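How do I pick the order for a small photo book?

Freya Horrocks

Hi all, I've been sitting on a box of negatives from the year I lived in Staltine (fishing town, lots of rain, lots of faces) and I finally want to make a little book out of them. I've got it down to 60 pictures and the book holds 36. Every time I lay them out I end up with a different order, and I've been at it since March!

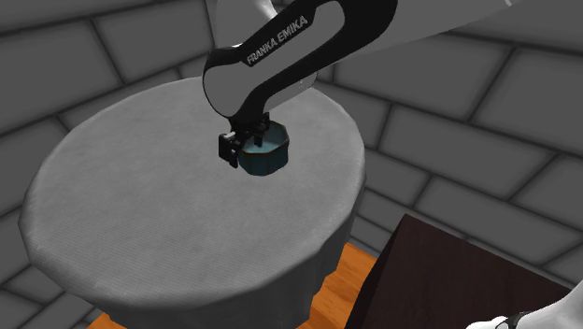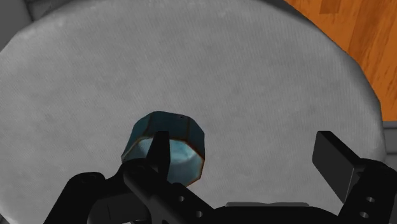

My first try went by date, and it came out like a diary, kind of flat. Then I tried grouping them by place, so harbor, main street, dance hall, but all the strong portraits landed in the last part. Do you start with the best one? And do people still put captions under everything? I can remember most of the names but not all of them.

Joanne Bainbridge

Oh I love this kind of problem. I did a book of my own street pictures and what worked for me was making cheap small prints and taping them up in the hallway, where I walked past them all day. After a week or so I could tell which ones I'd stopped looking at, and those came out. Then I worked in pairs, left page and right page, and only worried about the whole order once the pairs felt good. Don't put your best one first, I'd put it three or four spreads in. I kept captions to a list at the back with place and year, and a name if I was sure of it. If you're not sure, leave it off, families do write to you!

Liam Bramwell

just go by date, people like dates

Kelly Haworth

I'm with Joanne on the pairs, but I'd keep a bit of the date order too. Mine runs winter to winter and I let myself cheat inside each season. Also watch the gutter if you have wide shots. I lost half a face in the first proof from Muvden and had to pay for a second one. Ask for a single proof copy before you order the lot, and look at it in daylight, my dark prints came back a lot darker than they were on screen.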